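Notes for the December club talk, 19 December 2024
Slot: 11 minutes, then questions

Okay, start slow. Say hi, say thanks for the pizza. Ask who has a laundry pile at home right now and wait for the hands.

So our student project this semester is called Kivix, and the job is laundry. We wanted two arms that can pick clothes out of a basket without dragging the whole heap onto the floor. I picked it back in the sign-up meeting because I figured it would be easy (ha!). Clothes don't have a shape. You grab a sleeve and you get a sleeve, plus two socks, plus whatever was hugging the socks.

Leave the first slide up while people settle.

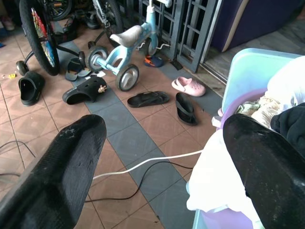
Dilani Bandara
Student lead, Kivix project, Closteneck Robotics Club

I do the gripper side, so I'll talk way too much about fingers. Somebody wave at me when I hit the halfway mark.

First thing to get across: the wrist view is great up close and pretty bad at everything else. Our two black finger pads eat both bottom corners of the picture. With the fingers that big in view, the basket gets pushed off to the side, and what's left is tile, shoes and a blue tricycle. I love this view for the last little bit before a grab. For deciding where to go, you want to be higher up.

Second thing: white on white is mean. A white shirt lying on another white shirt has almost no edge to find, so we started with the dark stuff. Go for the black piece on top, get it out of the way, then worry about the rest. Davoud Babaei argued for doing it the other way around and we spent a whole meeting on that — tell this story short, he'll be in the room.

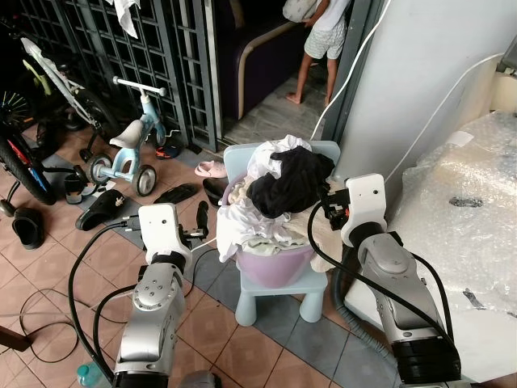 Then the two-arm question. Do both arms grab, or does one hold and one pull? We went back and forth. I like hold and pull, because it's how I do it at home when a hoodie is stuck under everything. The trouble is timing. If the holding arm lets go early, the pile slides, and now your plan is about a pile that isn't there anymore.

Numbers for the people who like numbers: we logged 131 grabs this semester, over six sessions. I'm not putting a success rate on a slide. We changed what counts as a good grab partway through and I'd have to explain that for ten minutes.

Drink some water here. Really.
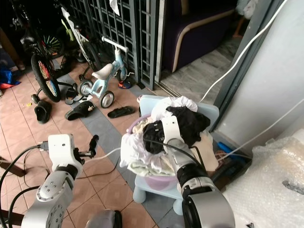 What I'd tell next year's team. Write down your rules for a good grab before you start, see above. Label your recordings the same night, while you still remember which run was which. Keep an eye on the cables, they get everywhere. And try towels early, they're thick and they bunch up in a way shirts don't.

Next semester we want to start on folding. Davoud has a planner called Plevo that he's been writing over break, and he gets the last two minutes of my slot to talk about it. Hand him the clicker.

If there's time, take questions. If someone asks about socks, send them to Davoud.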